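Equipment Planner wanted, Denenex hardware group

Print this page | E-mail this to a friend

Hi! I'm Yaryna Semeniuk and I run the hardware side at Denenex, and I need somebody to take the shopping list away from me. I mean that kindly. We collect hand motion data with grippers and wearable rigs, we keep adding people and rooms, and the buying has grown into a real job that I've been doing badly between other things (usually after 9 p.m., with cold noodles).

So what would you do all day? Mostly you'd work out what we need before we need it. We want to go from 3 collection rooms to more next year, and every new one means grippers, finger pads, backpacks, head mounts, cables, spare cables, and then spares of those. Pads are a line of their own in the budget. Last quarter we went through 108 of them, and I had planned for a lot fewer, and we ended up paying rush shipping to Kouris twice in October. I'd love for that never to happen again!

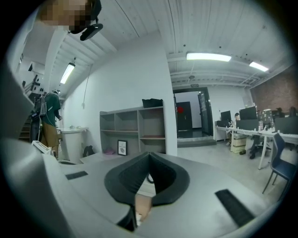 Please put in the ad that lead times are the whole job, Wareo wrote when I passed the draft along, and that whoever takes it will be on the phone with suppliers more than they'll be in a spreadsheet. Fair point. I'd say it's half and half, but if you hate calling people, you will not be happy with us.

You'd also own the Clorkness question. Clorkness is our name for the next gripper build, and we have to decide whether to order parts for the full run up front or in two batches. One batch is cheaper per unit. Two batches lets us fix things in the middle. I go back and forth on it and I'd like somebody with a clear head to put real numbers next to each choice. The quote on my desk is $585 a unit for the small order, and the price drops if we commit to 500. We don't have storage for 500 of anything right now, so shelving and a lockable room go in your plan too.
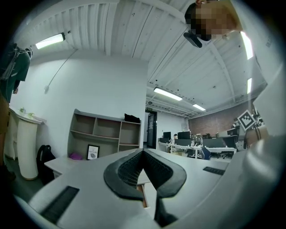 Do I need a robotics degree for this? What I'm looking for is purchasing or planning experience, and it can come from a hospital, a theater, a bike shop, wherever you've had to keep gear in stock on a fixed budget.

Things that would make me very happy to see in your letter: a time you talked a boss out of buying something, how you track repairs, and what you do when a shipment shows up short. You should be comfortable with plain spreadsheets and with asking operators what keeps breaking on them (they have opinions, and they're usually right). Full time, on site most of the week, with some flexibility on hours.

Send me a letter and a resume, and skip the fancy formatting. I read everything myself, and I'll write back either way.

Contact: Yaryna Semeniuk, Hardware, Denenex | © Denenex | Back to top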